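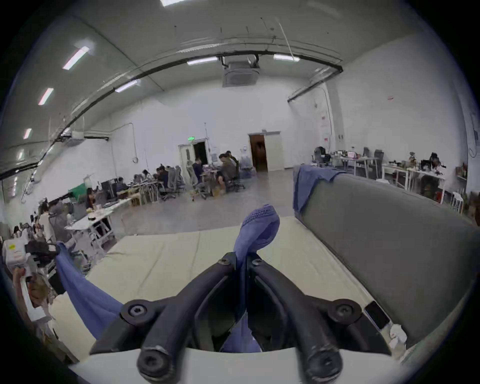 4. Making up the bed after the first airing

By now your Skester mattress topper should have had its full day out of the bag, and you'll be itching to get some sheets on it (we always are!). A few minutes' care at this stage is well worth it.

4.1 Lay the topper on the mattress with the Skomon label at the foot end.

4.2 Smooth it out from the middle with the flat of your hand, working towards the corners, and take your time over it.

4.3 Pull the elastic loops under the mattress, head end first. It is a good deal easier with 2 people, one on either side.

4.4 Put on a fitted sheet. Any ordinary cotton one will do nicely, as long as it is deep enough to tuck under without straining at the corners.

Note: A faint smell for the first few nights is quite normal, and an open window will soon see it off.

Caution: Do not use an electric blanket underneath the topper, and never iron anything on top of it.

4.5 Turn the topper head to foot every November, or whenever you change over to the winter duvet. Washing the cover is dealt with in section 5.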